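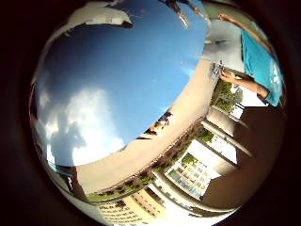 Photo: wrist camera, Perrin roof site / Maeve Doherty

From: Arsen Tkachuk
To: perrin-users
Subject: Re: [perrin-users] Gripper opens by itself after wrist camera dropout

Hi Fumiko, hi all,

We have had the same fault, and I think I can narrow it down. Answers are between your paragraphs.

Fumiko Yokoyama wrote:
> We run two Perrin hands on Weltbridge controllers. Since the October
> firmware, one of them has opened without a command on three occasions.
> Each time the wrist camera stream had stalled a moment earlier. The
> arm held position and no fault was shown on the pendant.

Same here, except that we do get a fault. It goes to the controller log as code 43 and never reaches the pendant. Search the log for it before you restart, as a restart clears that part.

The photo at the top comes from the roof at Skotavard, where Maeve and I do our outdoor runs. We lost a part over the parapet on Monday. It landed in the shrubs and did no harm, but there are people down there most of the day, and we have stopped all runs near the edge until this is fixed.

> Is it the cable? Ours has been replaced once already and the problem
> came back within a week.

I don't think so. We swapped ours too, and then put the old one back, with no difference. What does make a difference is the watchdog time. The new firmware sets it to 800 ms for the whole tool port, so the camera and the hand now share one timer. If the camera goes quiet for longer than that, the port is reset, and a reset hand goes to its default state. The default state is open.

I could bring it on at the bench by blocking the camera stream by hand. I did this 36 times with the hand closed on a foam block. It opened 36 times. With the older firmware I did it 10 times and it stayed closed.

> Does anyone have a workaround that does not mean going back a version?

Two, neither of them good:

1. Set tool_default to "hold" in the port file. The hand then keeps its last position after a reset, but it also stays closed after an emergency stop. Régis Tanguy does not allow this on our site and I agree with him – someone with a finger in there would have to wait for the manual release.

2. Move the camera to its own port with a separate cable. This is what we are doing now. It makes the wrist stiffer and you lose some rotation on the last joint.

I sent the logs to Albane Hervieu at Detard. She has reproduced the reset but has no date for a fix. If you have logs with code 43 in them, please send them to her directly, with the controller version in the subject line.

Until then I would not carry anything over a drop or over a person with this version.

Arsen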